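Charlas > Comer de viaje > Notas de ponente: Georgia a bocados
Buscar en el sitio Escribe y pulsa Intro

GEORGIA A BOCADOS - notas para la charla en Flultbridge

Duración: 55 minutos con preguntas. El reloj de la sala va adelantado, mirar el móvil.

ARRANQUE (sin diapositiva todavía)

Buenas tardes, gracias por venir, etcétera. Empezar directamente con lo del aeropuerto: aterrizamos en Tiflis a las cuatro de la mañana, Solveig Lie y yo, con un hambre espantosa, y el taxista nos dejó delante de un sitio con los cristales empañados donde había una mesa entera de señores cantando. A las cuatro y media de la mañana yo ya tenía delante un plato de jinkali y ninguna idea de cómo se comían.

Contar el desastre de la camisa. Cogí el primero con tenedor y cuchillo, como una persona educada, y se me fue todo el caldo por el plato y de ahí a la manga. (Pausa, que aquí la gente se suele reír. Si no se ríen, seguir igual.)

JINKALI

Para quien no los conozca: una empanadilla grande, hervida, con el relleno y su caldo dentro, toda fruncida arriba y rematada con un moñito de masa. Se coge con los dedos por el moño, se le da la vuelta, se muerde un poquito por el lado y se sorbe antes de seguir. Luego te comes el resto y dejas el moño en el plato, porque ahí la masa queda dura. Solveig se los comía enteros, moño incluido, y el camarero la miraba con una pena tremenda.

El relleno clásico lleva carne de ternera y cerdo, con cebolla y comino. A mí los que me robaron el corazón fueron los de montaña, con cordero y mucha pimienta negra por encima... ¡y no pongáis salsa! Pimienta y ya está. También los hay de setas y de queso, y los de setas llevan su juguito, así que el que no coma carne no se pierde lo divertido.

Acordarse de decir que se piden por unidades y que muchos sitios tienen un mínimo. No hace falta pasarse, siempre se puede pedir otra tanda, y fríos pierden muchísimo. 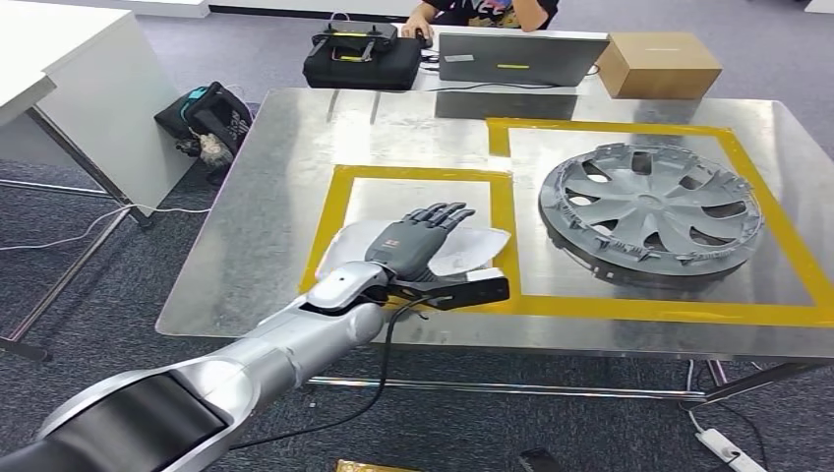 Mesa de acero con cinta amarilla y plástico arrugado

JACHAPURI, O EL ASUNTO DEL QUESO

Beber agua aquí, que viene la parte larga.

Todo el mundo ha visto la foto del barquito con el huevo en medio. Ese es el adjaruli, el de Adjaria, en la costa del mar Negro. Lo traen ardiendo, con la yema casi cruda y un trozo de mantequilla que da un poco de miedo. Se remueve todo rápido con el tenedor y se van arrancando los picos de pan para mojar. Yo me pedí uno para mí solo en Batumi y después no pude subir la cuesta del hotel. Pedid uno para dos, de verdad.

El que yo comería cada mañana de mi vida es el imeruli: redondo, plano, cerrado, con el queso dentro y nada más. Lo venden en panaderías de barrio con una ventanita a la altura de la rodilla, hay que agacharse para pedir. El megruli es parecido pero con más queso por encima (sí, queso dentro y queso fuera).

Opinión mía y discutible: el mejor lo comimos en una parada de autobús camino de Kutaisi, envuelto en papel. Evander Kinnear, que se nos juntó en ese tramo, todavía defiende que era mejor el de Batumi. Evander está equivocado y además probablemente esté hoy en la tercera fila, saludarle.

LO QUE NO ES QUESO

Que luego me dicen que solo hablo de queso. Repasar sin correr:

El lobio, alubias rojas guisadas en cazuela de barro, con pan de maíz (mchadi) y encurtidos. Barato, llena muchísimo, y en invierno tiene que ser una gloria. Nosotros fuimos en octubre y ya apetecía.

Las berenjenas con pasta de nueces. Van enrolladas, frías, con granada por encima. La nuez está en todas partes: con espinacas, con pollo, con remolacha. Si alguien en la sala tiene alergia a los frutos secos, decirlo alto y claro, porque muchas veces va triturada y no se ve.

El tkemali, la salsa de ciruela ácida. Me traje una botella en la maleta facturada, entre calcetines. Llegó bien. No recomiendo el método.

Y la churchjela, esas cosas que cuelgan en los puestos y parecen velas: nueces ensartadas en un hilo y bañadas en mosto de uva espesado con harina. La primera me pareció goma. A la tercera ya no podía parar.

LA CENA EN CASA DE VOLODYMYR

Bajar el ritmo, esta parte me gusta contarla despacio.

Volodymyr Kravchuk vive allí desde hace tiempo y nos metió en una supra, que es un banquete con su tamada, el señor que dirige los brindis. Yo pensaba que brindar era chocar la copa y decir salud. Pues no: cada brindis es casi un discurso, por la familia, por los que ya no están, por los invitados, por la paz, y no se bebe hasta que el tamada termina. Los platos se van poniendo unos encima de otros sin retirar los de antes, y llega un momento en que la mesa tiene dos pisos.

Me tocó hablar. Brindé por la abuela que había cocinado, en español, con Volodymyr traduciendo lo que le dio la gana. La abuela lloró. Sigo sin saber qué le tradujo.

El vino era de la casa, blanco fermentado con sus pieles en tinaja enterrada, por eso sale de color ámbar. Áspero al principio, luego le coges el gusto (y luego hay que volver andando).

DINERO

Sacar la libreta. Comida para dos con vino en un sitio de barrio, 37 laris. Cena bonita en el centro, hasta 60 por cabeza. Llevé 1.000 laris en efectivo para todo el viaje y volví con unas monedas, pero ahí entran marshrutkas, propinas y un gorro de lana que no necesitaba. Los precios son de nuestro viaje, que cada uno mire los suyos. 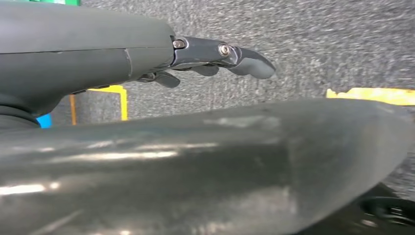

¿Se puede comer bien en Georgia siendo vegetariano?
Muy bien. Hay jachapuri, lobio, berenjenas con nueces y jinkali de setas o de queso en casi cualquier carta, y en época de ayuno ortodoxo aparecen todavía más platos sin carne.

OTRAS COSAS QUE SUELEN PREGUNTAR

El idioma: la carta suele estar también en inglés en Tiflis y en Batumi. En los pueblos, señalar la mesa del vecino funciona de maravilla. Aprenderse «gaumarjos», que es salud, y «madloba», gracias. Pronunciarlos despacio y que los repita la sala.

El picante: menos de lo que se piensa. La excepción es la ajika, una pasta de guindilla y ajo, probar primero con la punta del cuchillo.

El mercado: ir temprano, a las nueve ya hay queso y hierbas. Dejan probar. Si pruebas de todo, compra algo, aunque sea un manojo de estragón.

CIERRE

Dar las gracias a Bohumila Šimek por organizar la tarde. Recordar que los trozos de churchjela están en la mesa del fondo y que llevan nueces. Quien quiera la lista de sitios, que me deje el correo en la hoja, y el que vaya a ir pronto que me avise, que necesito otra botella de tkemali.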